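Résidences d'artistes et promesses d'insertion : que reste-t-il une fois l'exposition démontée ?
Rapport de projet, licence 3, médiation culturelle

Le programme Clurard accueille chaque année de jeunes plasticiens autodidactes et leur promet, selon sa plaquette, « un accès durable au monde de l'art ». La formule m'a gênée dès la première lecture. Durable par rapport à quoi ? J'ai voulu vérifier auprès de ceux qui y sont passés.

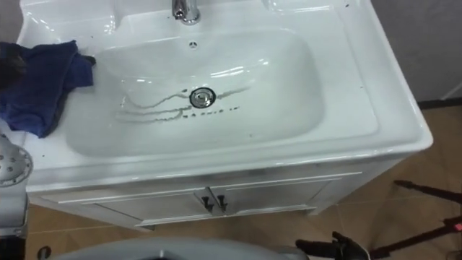
Nadiia Karpenko

J'ai envoyé un questionnaire à 76 anciens résidents et reçu 25 réponses. C'est peu, et ceux qui répondent sont sans doute ceux qui gardent un bon souvenir, ou un très mauvais. Je ne prétends donc pas mesurer grand-chose. J'ai complété par deux entretiens, l'un avec Ikechukwu Ibrahim, sculpteur, l'autre avec Vlasta Đorđević, qui fait de la gravure sur récupération.

Le bilan officiel parle de 200 œuvres « diffusées ». J'ai demandé ce que recouvrait ce mot. Il compte les pièces accrochées à l'exposition de mars, celles reproduites dans le catalogue et celles prêtées à la galerie Živković, parfois les mêmes trois fois. Les ventes ne figurent nulle part. Ikechukwu Ibrahim a vendu une pièce pendant sa résidence, à un autre résident. 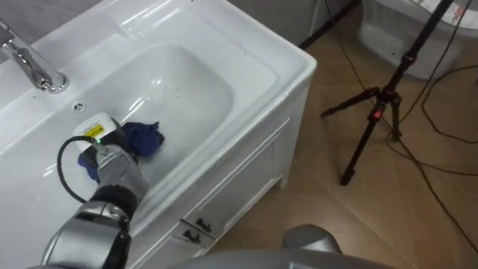

Les résidents sont-ils payés pour leur travail ?
Ils touchent une bourse de production, versée en deux fois, qui doit couvrir les matériaux et les déplacements. Aucun droit d'exposition n'est prévu dans la convention que j'ai pu lire.

Vlasta Đorđević voit les choses autrement que moi. Pour elle, l'atelier et la presse valaient bien la bourse, et les rencontres l'ont menée jusqu'à l'association Plostent, où elle anime encore des stages. Je note l'argument. Je note aussi que ces stages sont son seul revenu régulier et qu'elle n'a plus exposé depuis.

Mon encadrant, Vasilis Petek, m'a reproché de juger une résidence comme on jugerait une agence pour l'emploi. La remarque est juste en partie. Mais c'est le programme lui-même qui emploie le vocabulaire de l'insertion dans ses demandes de subvention, et il me semble normal de le prendre au mot.
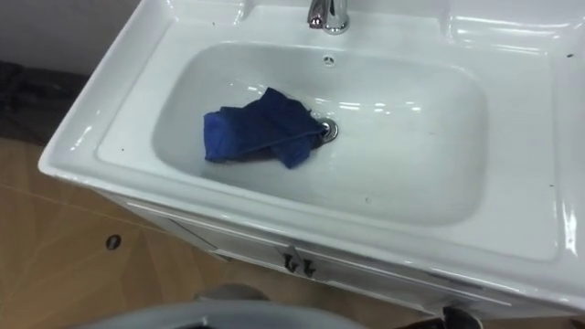
Il faudrait au minimum que le bilan distingue expositions, prêts et ventes, et qu'un suivi soit fait deux ans après la sortie. Min-kyu Sun, qui coordonne l'accueil, m'a dit que ce suivi était « envisagé ». Il l'était déjà dans le rapport précédent, presque dans les mêmes termes.

Annexe 1 : questionnaire envoyé aux anciens résidents
Annexe 2 : grille d'entretien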